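百科 > 植物与饮食 > 热带水果 > 火龙果

火龙果

火龙果是仙人掌科量天尺属若干种植物果实的统称，原产中美洲及邻近地区，如今在越南、中国南方和许多并不缺水果的地方大量种植。它的名字气势惊人，味道则相当谦和，初次品尝者往往要多吃几口，才能确定自己已经吃到了。

名称

中文名来自果皮上外翻的鳞片，形似火焰。英语称 dragon fruit，西班牙语多用 pitahaya。商贩另有红龙果、仙蜜果等叫法，名字越甜，价钱通常越高。

形态

植株为攀援性肉质灌木，茎具三棱，靠气生根附着于树干、墙面或水泥柱。花大而白，夜间开放，清晨凋萎，想看花的人得熬夜。果实呈椭圆形，果肉白色或红色，密布黑色细籽。黄皮白肉的一类甜度较高，果皮带刺，采收时须除去。

栽培

火龙果喜温暖，不耐霜冻，根系浅，最怕积水。果农多立水泥柱，让枝条攀至柱顶后垂下，远看像一排没有梳头的人。部分品种自花不实，需人工授粉，时间自然也在夜里。冬季补光可诱导开花，果园因此彻夜通明，附近居民对此评价不一。

园艺作者帕洛玛·哈钦斯在《内克斯特德种植笔记》中记下，她在温室试种了200株，头3年几乎只收获了枝条。同书附录由普拉维什·西索尔撰写，逐条反驳了正文的修剪方法，两人至今仍共同署名。

食用

一般对半切开，用勺挖食，也可剥皮切块，或制成果汁、冰沙和果酱。花蕾与干花在华南用来煲汤，俗称霸王花的则多取自近缘的量天尺。红肉品种富含甜菜素，染手、染砧板、染白衬衫，食后尿液也可能发红，每年都有人为此虚惊一场。

选购与保存

同样大小的果实，以较重者为佳。鳞片青绿挺立说明较新鲜，发黄干枯则已放了些时日。成熟果采后不会明显变甜，买回生果静候奇迹的做法，效果与静候本身相当。家庭保存可装袋冷藏，并尽早食用。
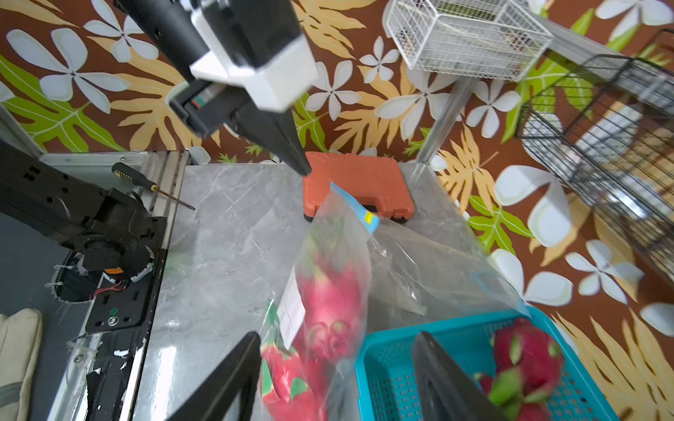
文化

各类旅游宣传册常称火龙果为巨龙最后一口火焰所化，并附上“古老传说”字样，出处则一律从略。奥卢米德·埃代特曾为此翻检旧籍，最后认为这则传说的年纪可能还不如她家的冰箱。

参见：量天尺、昙花、仙人掌科

分类：仙人掌科｜热带水果｜攀援植物

本条目最后更新于2020年11月5日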